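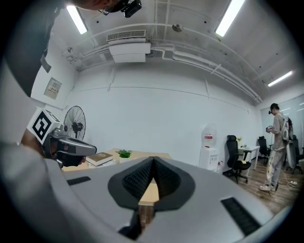
第60期 第2版

去找Dragica Đorđević聊天之前，我以为训练机器人总得先有一台机器人吧？结果她的组采数据，用的是人手里拿的夹爪。"机械臂在隔壁，这个阶段用不上它，"她一边说一边给我倒水，"人拿着夹爪干活，动作录下来，再拿去教它。"

我问那个白方块是干嘛的，就是夹爪顶上印着黑色图案的那个。她说是定位标记，靠它能算出夹爪在空间里的位置和朝向。"头上戴的那个也一起录，手看到什么、人看到什么，两边时间要对齐。光对时间这件事，我们就折腾了两个月！"

项目叫Driro，九月开始的，到我去的那天一共录了1,226段。我说哇好多，她摇头：清洗完能用的是1,000段整。剩下的呢？"标记被胳膊挡住的最多，还有人录到一半跟同事聊起来了。"（说到这儿她自己先笑了。）

最让我意外的是结果。组里的Edin Karagiannis原本押的是动作越标准越好，专门写了操作规范，让大家都照一个姿势抓。可照规范录的那批，训出来的模型换张桌子就不太行；随便大家怎么顺手怎么来的那批，反而稳得多。Edin插话说："我那份规范写了好几页呢，现在垫显示器了。"

我又追问，是不是数据越乱越好？Dragica马上打断我，说可别这么写，乱也得乱在动作上，标记和时间戳一点都不能乱。至于到底要多少种抓法才够，她还没有答案，下一轮想换几个完全没拿过夹爪的人来录。

临走我也上手试了一把，夹一支笔，夹了三次才夹起来。Dragica说这几段她要留着。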